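Skelterix gripper-width estimator — README and data notes

Status: usable, with reservations. Notes last revised November 1, 2021, by Rozália Rácz.

Skelterix reads the jaw opening of a hand-held gripper from its own wrist camera and writes one width value per video frame. The width track goes to the policy training code in the Teltholm repository. There is no encoder on the tool. Everything you get comes from pixels, so treat the numbers accordingly.

What is in this release

The estimator, the pad templates, a replay viewer, and a set of 500 hand-labeled frames from tabletop recordings. Kornél Rácz labeled all of them. Botond Fekete relabeled a portion without seeing the first labels, and the two sets disagree most where the jaws are wide open. We kept both. The loader returns Kornél's unless you pass --labels=second.

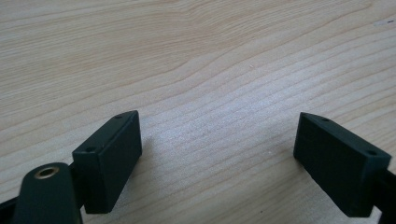

Jaws open over the bare tabletop, nothing held.

Frames like that one ought to be easy and mostly are. They also flatter the method. If you report mean error over a whole recording, the long open stretches will pull it down and you will learn very little about grasping. Please split the score by state. The eval script does it by default, and the flag to turn it off is there only so old results can be reproduced.

How the width is computed

Each pad is matched against a template, then the screw holes are located inside the match. Distance between the inner holes goes through a lookup table made at calibration. Calibration takes 12 stops from closed to open and has to be repeated if the camera mount is touched. We have skipped it and regretted it. 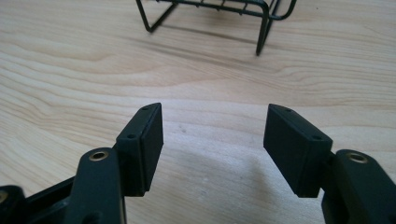 False matches are the main complaint we get from the Dronley bench, and the complaint is fair. The template matcher likes anything dark with a straight edge. A black wire rack standing on the table past the fingertips is a good stress test, given that the pads are black too and the matcher has only shape and position to go on. Masking the upper part of the view helps. It also hides the object in tall grasps, so the mask is off unless you ask for it. Zoltán Oláh wanted it on — see the July thread before reopening the argument.

The brass inserts in the arms would make tempting landmarks. We tried them. Glints moved the detected center enough that we went back to the pad holes.

Known problems

Soft objects. The width you get is the distance between the pads, and the size of the object is a separate question. A downstream planner that treats one as the other will be wrong on anything that squashes.

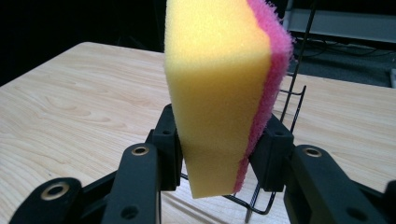

Sponge held upright between the pads, creased near its lower edge.

Dropped frames. Gaps of up to 4 frames are filled by linear interpolation. Longer gaps are left as NaN. Do not fill them with zeros; zero means closed.

Smoothing. The default median window is 5. It makes nice plots and blurs the moment of contact. Ehsan Zarei trains with it off and I would too.

We make no claim that a better width track gives a better policy. Our own comparison was small and went both ways. If you run a larger one, send the configs along with the result.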